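Learning PC Assembly Order from an Old Desktop Tower
Project report by Wanda Kaczmarczyk and Ah-rin Yoon, Janalstead 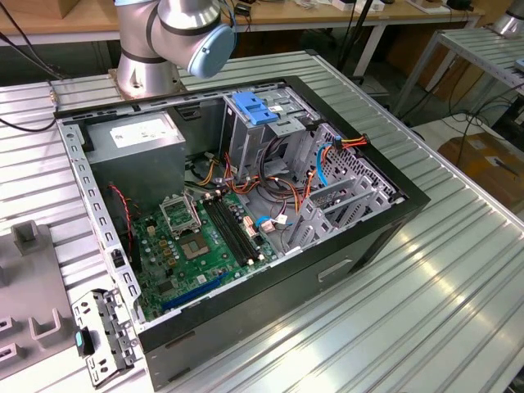 Figure 1. The tower on its side with the side panel removed. The CPU socket is empty and its bracket is raised.

1. Purpose
In our course we must write a work guide for a person who has never opened a computer. We chose the desktop tower because its parts are big and easy to reach. Our question was simple: in which order should the parts go in, so that the hands always have enough space?

2. Method
We worked with the case lying on its side. Each of us wrote her own order first, and after that we compared the two lists. The first test took 67 minutes and the second one 63 minutes. All times are in our log sheet.

3. Observations
The power cables were the biggest difficulty. They spread across the middle of the case toward the drive cage, and it is easy to catch them with the sleeve. Ah-rin wanted to connect them early, but I prefer to do it last — this point we discussed for a long time.
The four memory slots are side by side, next to the socket. We decided that the processor goes in before the memory modules, while the area is still free. The socket must be handled slowly, and no finger should touch the contacts.

4. Result
Our final guide has the order: processor, memory, drive, expansion card, cables. We gave it to a student from the Jistville group, and she asked for a bigger drawing of the socket bracket. We will add this drawing in the next version.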